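Looking after a dark marble-patterned top

I love a dark marble-patterned surface! The deep browns hide a multitude of sins, but crumbs and smears still need seeing to, and the veins make it surprisingly easy to miss a bit.

Start with everything off and a dry cloth, working from the back edge towards you. Then go over it with 300 ml of warm water and a tiny squirt of washing-up liquid (less than you think, really, as too much leaves a bloom on dark colours). Rinse the cloth, wipe again, and buff for 5 minutes with an old cotton tea towel. 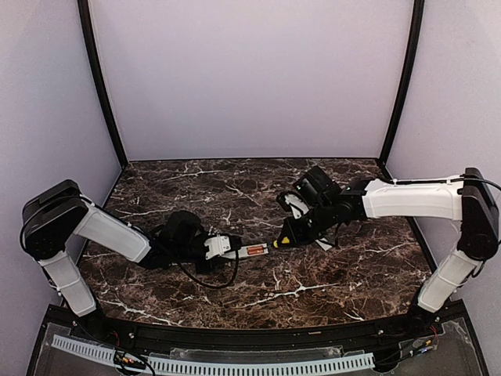
Deep brown, near-black and white veining, with patches of reddish brown.

Obed Tetteh in Putdale wrote in with a brilliant one: crouch down and look across the top towards a window, and every smear shows up at once. I tried it on mine and found a whole palm print!

Don't forget the line where the top meets the wall. A soft toothbrush is perfect there, and a cotton bud gets into the corners. Keep scouring pads well away, even for dried-on jam. A damp cloth left on top for a few minutes will soften it beautifully.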